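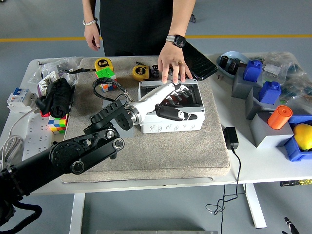
Boîte de dérivation Tiden 1043 – couvercle transparent à charnière

Fabricant : Brallow
Référence : Tiden 1043
Matière : plastique
Couleur du corps : blanc
Couvercle : transparent, monté sur charnière
Entrées : opercules ronds prédécoupés
Pose : en saillie, en intérieur ou sous abri
Garantie : 2 ans
Disponibilité : expédié sous 5 jours ouvrés

Présentation

La Tiden 1043 est une boîte de dérivation pour les raccordements d'éclairage, de prises et de petites commandes dans les garages, les ateliers, les caves et les locaux techniques. Le couvercle transparent permet de contrôler l'état des bornes et le repérage des conducteurs sans ouvrir la boîte. Il reste solidaire du corps quand on travaille dedans, ce qui est commode en haut d'un escabeau.

Elle remplace l'ancienne Tiden à couvercle vissé. Les entraxes de fixation sont inchangés, les trous existants peuvent donc resservir. Les anciens couvercles, en revanche, ne se montent pas sur le nouveau corps.

Passage des câbles

Les opercules se dégagent au tournevis plat, de l'extérieur vers l'intérieur, boîte posée à plat et avant fixation au mur. Ébavurer ensuite le bord au cutter. N'ouvrir que les entrées utilisées. Un opercule ouvert par erreur se rebouche avec un bouchon obturateur, vendu séparément.

Les presse-étoupes ne sont pas fournis. Choisir le modèle d'après le diamètre extérieur du câble et non d'après la section des conducteurs. Pour une arrivée sous tube IRL, prévoir un manchon.

Quand la boîte est posée à l'extérieur sous un auvent, faire entrer les câbles par le bas et leur donner une légère boucle avant l'entrée, pour que l'eau s'égoutte au point le plus bas.

Fixation

Le corps se fixe par le fond, à travers les empreintes prévues dans les angles. Sur maçonnerie, utiliser des chevilles adaptées au support. Sur ossature métallique, le rail Lista se coupe à la longueur voulue et reçoit plusieurs boîtes côte à côte – prévoir alors assez de place au-dessus pour ouvrir les couvercles en grand.

Ne pas serrer les vis à fond sur un mur irrégulier. Le fond se voile et la charnière force.

Contenu du carton

Une boîte avec son couvercle
Un sachet de caches pour les têtes de vis
Une planche d'étiquettes de repérage
Une notice

Les bornes de connexion, le rail et les presse-étoupes se commandent à part.

Avant l'intervention

Couper l'alimentation au tableau et vérifier l'absence de tension avant d'ouvrir la boîte. Les connexions doivent rester accessibles après la pose : la Tiden 1043 ne se noie pas dans une cloison et ne se recouvre pas d'enduit.

Entretien

Nettoyer le couvercle avec un chiffon doux et de l'eau savonneuse. Les solvants, l'alcool et les nettoyants pour vitres finissent par le blanchir. Dans un atelier bois, dépoussiérer la charnière de temps en temps, la sciure fine s'y tasse et gêne la fermeture.

Commandes en quantité

La boîte est vendue à l'unité ou par carton de 30. Les cartons partent du dépôt Mwakyusa, les unités du magasin, et une commande mixte peut arriver en deux colis. Les cartons entamés ne sont pas repris. Tarif valable à partir du 28 janvier 2019.

Avis clients

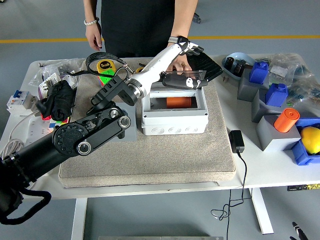 Une cliente signale que les étiquettes fournies se décollent dans sa cave, assez humide, et qu'elle les a remplacées par des repères à clipser directement sur les fils. Elle est satisfaite du couvercle, mais aurait préféré trouver au moins deux presse-étoupes dans le carton.

Réponse du magasin : les étiquettes sont prévues pour un local sec. Une planche en polyester sera proposée en option à partir de février, au même rayon que les bouchons obturateurs.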